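[티켓] 니트류 파지점이 손상부 안쪽에 잡힘 / 수선 판정 라인
분류: 자동화 설비 > 그리퍼 > 파지 위치 추정
현장: Hornine 의류 재정비 작업장, 구즈만(Guzmán)동 1층
등록자: Nayeli Huerta (수선 판정 담당)
처리자: Evaristo Solís (Andinmont 기술지원)
우선순위: 중간 → 높음 (3번 댓글에서 변경)
상태: 조건부 종결

최초 등록 내용

니트류를 판정대에서 다음 공정으로 넘길 때 파지점이 밑단이나 옆선에 잡히지 않고 찢어진 부위의 가장자리에 잡히는 일이 반복됩니다. 직물 셔츠, 데님, 침구류에서는 재현되지 않습니다. 니트 중에서도 골이 가는 밝은색 제품에서 빈도가 높습니다.

기대 동작: 손상부를 제외 영역으로 두고 온전한 가장자리를 파지점으로 제안.
실제 동작: 손상부 아래로 늘어진 조각을 밑단으로 인식하고 그 위에 파지점을 제안. 화면의 신뢰도는 정상 범위로 표시됨.

신뢰도가 낮으면 화면에 경고가 떠서 작업자가 멈출 수 있는데, 이 경우는 경고가 없습니다. 작업자가 화면과 실물을 둘 다 보고 있어야만 알 수 있습니다. 현재는 니트가 올라올 때마다 수동 모드로 바꾸고 있습니다.

환경
- 판정 화면: Bustatcombe 작업 관리
- 파지 프로파일: "얇은 편물 / 표준"
- 조명: 판정대 상부 한 줄, 작업자 쪽 보조등 한 개
- 최근 변경: 9월에 파지 위치 추정 모듈 갱신. 판정대 배치 변경 없음.

댓글 1 / Solís
접수했습니다. 다음을 확인해 주십시오.
1) 갱신 전에도 같은 증상이 있었는지.
2) 옷을 평평하게 놓았을 때와 둥근 받침에 씌웠을 때 차이가 있는지.
3) 수동 모드로 전환한 건이 작업 이력에 어떤 코드로 남는지.
로그는 서버에서 직접 내려받겠습니다. 따로 올리지 않으셔도 됩니다.

댓글 2 / Huerta
1) 갱신 전에는 니트를 전량 수작업으로 넘겼기 때문에 비교할 기록이 없습니다. 니트가 자동 대상에 들어온 것 자체가 이번 갱신부터입니다.
2) 받침에 씌웠을 때 더 자주 나옵니다. 다만 평평하게 놓으면 손상 크기를 판정하기 어렵습니다. 구멍이 접혀서 닫혀 보입니다. 받침을 빼라는 안내는 판정 작업에 맞지 않습니다.
3) "작업자 지연"으로 남습니다. 이 부분은 별도로 적겠습니다.

댓글 3 / Huerta
코드 문제입니다. 수동 전환 사유를 고르는 목록에 "파지점 오류"가 없습니다. 빈칸으로 두면 시스템이 "작업자 지연"을 자동으로 넣습니다. 교대별 집계표에는 이 코드만 올라가기 때문에, 니트를 많이 받은 사람일수록 느리게 일한 것으로 표시됩니다. 일요일 교대가 니트 상자를 몰아서 처리했는데 그 조의 지연 건수가 가장 높게 나왔습니다.

이 집계표는 조 편성 자료로 쓰이고 있습니다. 파지점 수정이 오래 걸리더라도 코드는 먼저 고쳐 주십시오. 우선순위를 높음으로 올립니다.

댓글 4 / Solís
우선순위 변경 확인했습니다. 사유 목록은 Bustatcombe 쪽 설정이라 저희가 직접 수정할 권한이 없습니다. 귀사 관리자 계정으로 항목 추가가 가능합니다. 절차는 다음과 같습니다.
설정 > 작업 중단 사유 > 항목 추가 > 코드명 "GRASP-POS" > 집계 분류 "설비"
집계 분류를 "작업자"로 두면 같은 문제가 다시 생깁니다. 기본값이 "작업자"이므로 저장 전에 바꿔야 합니다. 빈칸 자동 입력 기능은 같은 화면 아래쪽에서 끌 수 있습니다.

로그 1차 분석
갱신 이후 자동 대상으로 처리된 전체 품목은 2,851건입니다. 그중 파지점 제안 뒤 수동으로 전환된 니트가 29건입니다. 전체 비율만 보면 낮아서 저희 쪽 감시 기준에 걸리지 않았습니다. 감시 기준이 품목별로 나뉘어 있지 않은 것도 원인의 일부로 기록합니다.

수동 전환 건의 공통점은 손상부가 길고, 그 아래쪽 천이 따로 늘어져 있다는 점입니다. 작은 구멍이나 보풀만 있는 옷은 해당하지 않습니다.
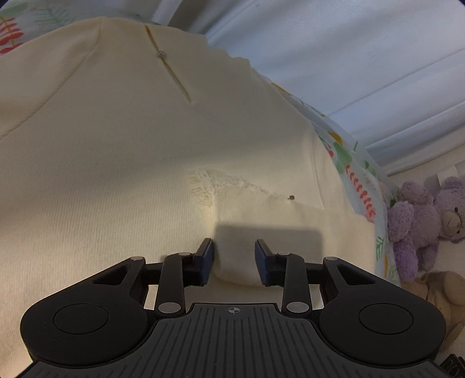

크림색 골지 니트. 길게 찢어진 부위와 그 아래로 내려온 천 조각, 그리퍼 손끝의 위치.

왼쪽 손끝이 늘어진 조각의 왼쪽 가장자리에 닿거나 겹치는 위치에 있습니다. 조각의 왼쪽 선은 부드러운 세로선이고 아래 모서리가 둥글어서, 윤곽만 놓고 계산하면 밑단과 구분할 특징이 적습니다. 반대로 찢어진 선은 올이 풀려 윤곽이 불규칙하고, 추정 모듈은 이런 구간을 잡음으로 보고 지웁니다. 손상부가 지워지고 조각만 남는 순서입니다.

조각 위에 걸린 직사각형 그림자도 확인 대상에 넣었습니다. 밝기 경계가 직선에 가까우면 천의 가장자리로 계산될 수 있습니다. 그림자만으로 오류가 나는지는 아직 확인되지 않았습니다.

댓글 5 / Huerta
사유 항목을 추가했고 자동 입력을 껐습니다. 이전 건의 코드는 소급 수정이 되지 않습니다. 조장들에게는 해당 기간 집계표를 조 편성에 쓰지 말라고 공지했고, 인사 쪽에도 같은 내용을 보냈습니다.

현장에서 보는 방식도 참고로 적습니다. 수작업일 때는 찢어진 옷을 들 때 어깨 쪽이나 온전한 옆선을 먼저 찾습니다. 찢어진 곳 가까이를 잡으면 올이 더 풀리고 수선 등급이 한 단계 내려갑니다. 교육 자료에는 없고 오래 일한 사람들이 옆에서 가르치던 내용입니다. 자동 전환 이후에는 옆자리에서 같이 판정하는 시간이 없어져서, 새로 온 사람은 화면에 나온 점을 그대로 승인합니다. 경고가 없으면 승인하도록 교육을 받았기 때문입니다.

요청 사항 두 가지 추가합니다.
- 판정자가 손상부를 화면에 직접 표시하면 그 주변을 파지 금지로 두는 기능.
- 승인 대기 시간 조정. 지금은 30초가 지나면 제안이 자동 승인됩니다. 니트는 앞뒤를 뒤집어 보는 데만 그 이상이 걸립니다.

댓글 6 / Solís
금지 영역 표시는 기능이 이미 있으나 귀사 화면에서 꺼져 있습니다. 도입 당시 설정서를 보면 "처리 속도 우선" 묶음이 적용되어 있고, 이 묶음에서는 표시 단계가 생략됩니다. 켜면 품목마다 확인 단계가 하나 늘어납니다. 니트 프로파일에만 켜는 방법을 권합니다.

자동 승인 시간은 프로파일별로 바꿀 수 있습니다. "얇은 편물 / 표준"을 60초로 변경했습니다. 자동 승인을 아예 끄는 것도 가능하지만 뒤 공정의 대기 신호와 묶여 있어서 라인 책임자 승인이 필요합니다.

추가 시험 (사내 시험대, 동일 프로파일)
시험 A. 보조등을 끄고 상부 조명만 사용: 오류 재현됨.
시험 B. 보조등 각도를 낮춤: 오류 재현됨. 제안 위치가 조금 달라짐.
시험 C. 늘어진 조각을 손으로 안쪽에 접어 넣음: 재현되지 않음.
시험 D. 금지 영역 표시 사용: 재현되지 않음. 온전한 옆선이 제안됨.
시험 E. 무늬가 있는 천을 옷 밑에 깖: 오류 재현됨. 무늬 자체를 가장자리로 잡은 사례는 없음.

A와 B의 결과에 따라 그림자는 주원인에서 제외합니다. 주원인은 손상부 윤곽 삭제입니다.

댓글 7 / Huerta
C는 현장 대응책으로 쓰지 않겠습니다. 조각을 접어 넣으면 뒤 공정의 수선 담당이 손상 길이를 짧게 봅니다. D로 진행합니다.

자동 승인 끄기는 라인 책임자에게 올렸고 니트에 한해 승인받았습니다. 뒤 공정 대기 신호는 니트 상자를 별도 구간으로 받는 방식으로 풀었습니다. 그 구간에 한 명이 더 필요해서 포장에서 한 자리를 옮겼습니다. 자동화 도입 때 줄었던 자리라 본인 동의를 받고 교대표를 다시 짰습니다.

판정 절차서에 넣은 문구입니다.
"니트류는 파지점을 승인하기 전에 손상부를 표시한다. 표시한 뒤에도 제안 위치가 손상부와 가까우면 승인하지 않고 GRASP-POS로 수동 전환한다. 이 전환은 개인 실적에 반영하지 않는다."

마지막 문장은 작업자 쪽 요구로 들어갔습니다. 집계 분류가 설비로 되어 있어도 문서에 적혀 있어야 한다는 의견이었습니다.

댓글 8 / Solís
절차서 문구 확인했습니다. 기술적으로 맞습니다. 한 가지만 보완 바랍니다. 표시 영역은 실제 손상부보다 넓게 그려야 합니다. 손끝 패드의 폭이 계산에 포함되지 않으므로 경계에 딱 맞춰 그리면 패드 절반이 손상부에 걸립니다. 여유 폭은 약 손끝 하나 너비입니다.

수정판 모듈에는 다음이 들어갑니다.
- 불규칙한 윤곽을 잡음으로 지우기 전에 올 풀림 후보로 보관.
- 올 풀림 후보와 맞닿은 가장자리를 파지점에서 제외.
- 제외한 결과 남는 가장자리가 없으면 신뢰도와 관계없이 경고 표시.
- 감시 기준을 품목별로 분리.
배포 일정은 확정되면 이 티켓에 적겠습니다.

댓글 9 / Huerta
여유 폭 내용을 절차서에 반영했습니다. 표시 기능을 켠 뒤 니트 상자를 처리했고, 판정자들이 불편하다고 한 점은 다음과 같습니다.
- 장갑을 끼면 화면에 선이 끊겨 그려진다.
- 표시를 지우는 단추가 승인 단추 바로 옆에 있다.
- 옷을 돌려 놓으면 표시가 따라오지 않고 화면의 처음 위치에 남는다.
세 번째는 위험합니다. 표시를 했다고 믿고 승인하게 됩니다. 표시 후 옷을 움직였으면 다시 그리라고 교대 시작 때 구두로 전달하고 있습니다.

댓글 10 / Solís
세 번째 항목은 결함으로 분리해 새 티켓을 열었습니다. 임시로, 옷의 위치가 바뀐 것이 감지되면 표시를 지우고 승인을 막도록 설정했습니다. 다시 그려야 하는 횟수는 늘어납니다. 단추 배치는 Bustatcombe 담당에 전달했고, 장갑용 감도는 화면 하단의 입력 설정에서 "두꺼운 입력"으로 바꾸면 됩니다.

종결 조건
- 사유 코드 분리: 완료
- 니트 프로파일 자동 승인 해제: 완료
- 금지 영역 표시 사용: 완료
- 표시 위치 고정 결함: 별도 티켓에서 진행
- 수정판 모듈 배포: 대기

댓글 11 / Huerta
조건부 종결에 동의합니다. 수정판 배포 뒤에도 표시 단계는 바로 끄지 않겠습니다. 끌 때는 판정자 두 조가 모두 시험한 결과를 이 티켓에 붙이겠습니다. 신규 인원은 첫 주에 경력자와 같은 판정대에 서는 것으로 교대표를 바꿨습니다. 그 시간은 처리량 집계에서 제외해 두었으니 로그를 보실 때 참고 바랍니다.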